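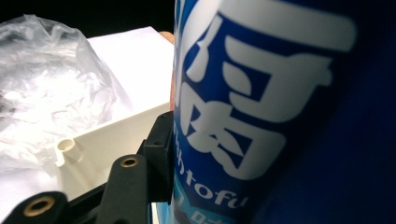

A reader in Tolham wrote to ask why tofu doesn't taste like much of anything, and whether it is a kind of cheese. Those are two very good questions, and the answer to both begins with a bean.

Tofu is made from soybeans. They grow in fuzzy little pods, and when they are ripe and dried they are hard, round and pale, a bit like small pebbles. You wouldn't want to bite one! So the first job is to soak them in water overnight, until they swell up fat and soft.

Next the beans are ground up with more water, cooked, and strained through a cloth. What drips through is a white liquid called soy milk. It looks a lot like the milk you pour on cereal, though no cow had anything to do with it.

Now comes the part I like best. The cook stirs in something to make the milk curdle - often a kind of salt that comes from seawater. Curdling means that the tiny bits of protein floating in the milk grab hold of each other and clump together into soft white lumps called curds. The lumps go into a box lined with cloth, a weight is set on top, and the water is squeezed out. Press it a little and you get soft, wobbly tofu. Press it for longer and you get the firm sort that can be cut into cubes and fried.

So is it cheese? Well, cheese is made from curds too, so you could call them cousins. But cheese starts with milk from an animal, and tofu starts with a plant.

As for the taste, it is very mild, a little nutty if you pay attention. Cooks are glad of that, because tofu soaks up the flavor of whatever it sits in, whether that's soy sauce, garlic, ginger or a good hot soup.

People in China have been making tofu for a very long time, perhaps nearly 2000 years, and from there it spread to Japan, Korea and many other places. The Chinese name is doufu. "Dou" means bean, and "fu" is the part that tells you it has been turned into curd. Say it out loud a few times - doufu, doufu, tofu - and you can hear where our word came from.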